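Myklebust Wins Contract to Keep Coastal Radar Stations Running Through the Winter

WADSTEAD, July. Myklebust, the family-founded maintenance company that has looked after hilltop and shoreline equipment in the north for longer than many of its own technicians have been alive, is very pleased to share that it has been chosen to service 14 coastal air surveillance radar stations under a new support agreement with the regional air defense command.

The agreement covers routine inspection, spare parts, cold-weather repairs and the training of military crews who live and work at the stations for weeks at a time. It brings 41 new full-time jobs to the company, most of them based at the Wadstead depot, and we would like to say right at the start how grateful we are to the town for making room for us as we have grown.

"I started here carrying toolboxes up icy steps for people who knew a great deal more than I did," said Ulla Westerberg, managing director of Myklebust. "A radar station is a lonely place in January. The crews who sit up there watching the sky at three in the morning deserve to know that when something breaks, a person they have met before is already on the way with the right part. We're proud to be those people, and I can't thank our teams enough for the work they put into this bid."
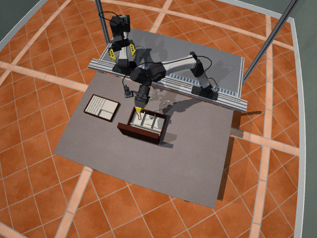
The stations track military and civilian aircraft approaching over open water, and they pass what they see to fighter crews on standby farther inland. Traffic has been heavier lately, and the equipment has been working harder for it. In the past year the stations logged 3,441 maintenance requests, of which 3,176 were closed by technicians on site without shutting down the main antenna. The new agreement asks us to improve on that, and we fully intend to.

Much of the work will rest on Dalix, the scheduling system our own planners built and have been fussing over ever since. Dalix keeps track of which parts are at which station, who is qualified to fit them, and whether the helicopter or the supply boat is likely to get there first. Station crews will be able to enter their own requests, in plain language, and see when help is expected.

"We spent a good many evenings at kitchen tables on the stations, asking crews what drove them up the wall," said Signe Brekke, head of field services. "Mostly it was waiting with no word from anyone. So the first thing you see when you open Dalix now is the name of the person handling your request and a phone number that person will pick up." 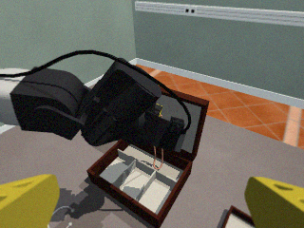 A simulated view of a robotic arm over an open box.

Training will be led by Murdo Lennox, who joined the company after a long career in air force ground support and who has, by his own cheerful admission, been stuck on every one of these hilltops in bad weather at least once. His team will run courses for station crews at Wadstead before the first snow, with refresher visits at the stations themselves in spring.

Our longtime partner Pundar will supply replacement power units and de-icing equipment for the antenna housings. Thulani Molefe, who manages the program at Pundar, said his colleagues were delighted to be working with Myklebust again and were already packing the first shipment.

Service under the agreement begins in September, and the first station visits are being planned now. Technicians, electricians, riggers and storekeepers who would like to join us are warmly invited to get in touch, and that includes people who have been away from the trade for a while and wonder whether they would still fit in. Housing help is available for families moving to Wadstead.

Media contact: Bendik Sandberg, Communications, Myklebust, Wadstead depot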